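Ticket 132 — Tuvstead shared kitchen, second floor
Subject: Dishwasher leaves white film on everything
Status: Open
Opened: May 26, 2018

Problem as reported: dishes come out of the Weldu with a chalky film. Glasses are worst. The film wipes off with a wet thumb but comes back after the next cycle. Started in April, a week or so after we switched from the old powder to Eso tablets. No error code on the panel. Machine drains and heats normally.

Tried so far:

1. Cleaned the filter. It had some rice and a label in it. No change.
2. Ran an empty cycle with vinegar in a cup on the top rack. Glasses were clear for two loads, then the film was back.
3. Topped up rinse aid and turned the dial from 2 to 4. Slight improvement on glasses, none on plastic tubs.
4. Checked the salt compartment. It was full of water with almost no salt. Added salt up to the neck and wiped up the spill. The salt light stayed on.

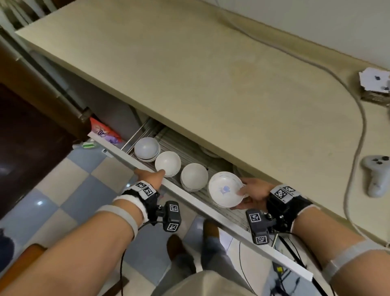 Film is hard to judge on white china, so please don't go by that when you report back. The white bowls that get stacked upside down in the pull-out rack under the counter look fine from a few feet away, and you have to run a finger inside one to tell. Use a clear glass held up to the window. I have put two test glasses on the top shelf and would like them left out of normal use until this is closed.

Update, same ticket: called Droltero, who service the machine. They asked for the water hardness setting. The manual says to hold the program button for 15 seconds with the door open, and the display then shows a level. Ours showed the lowest one, meaning the softener is hardly doing anything. I can't say if it was always like that or if it got reset when the power was off in April. Droltero said not to change it until we have a reading from a test strip. Strips are ordered.

Until then, use the 30 minute program only for things that are barely dirty. Everything else goes on the normal program, one tablet per load. Two tablets won't help.
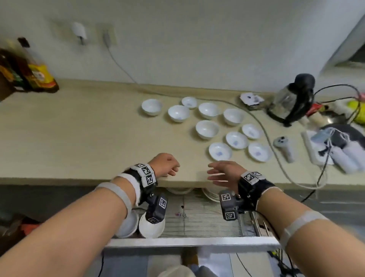 Lamisi Quansah replied that the salt light on hers at home stayed on for several cycles after a refill, so it may not mean anything yet. She also asked if the tablets already have salt in them, and if so whether we were ever supposed to add it.

Box says "all in one" but gives a hardness limit on the back — will compare when the strips arrive. Leaving this open.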